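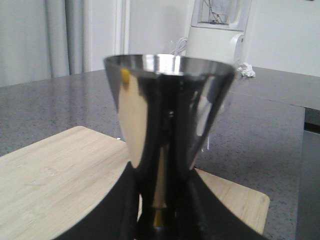
From: Abelardo Escobar
To: remunberg-arms list
Subject: Re: Re: teaching the bar tasks by hand

Benjamín Henríquez wrote:
> We now have 1,244 demos of the jigger pick, all by remote control.
> I'd say it's learnt. Can we move on to pouring?

I'd hold off. How many of those were done by the same 17 people on the same worktop? A jigger is polished steel, so the wrist camera mostly gets a warped copy of the room and the fingers. Move the chopping board or draw the curtain and you may have a different object as far as the arm is concerned.

I also don't believe more demos is the cure. At Romwood we threw out 300 where the operator had nudged the thing straight before gripping, and the arm did no worse without them.

Could you run it in another kitchen first, with no retraining? If it holds up I'll stop moaning. Please also say who was driving for each batch, as the February log doesn't.

Abelardo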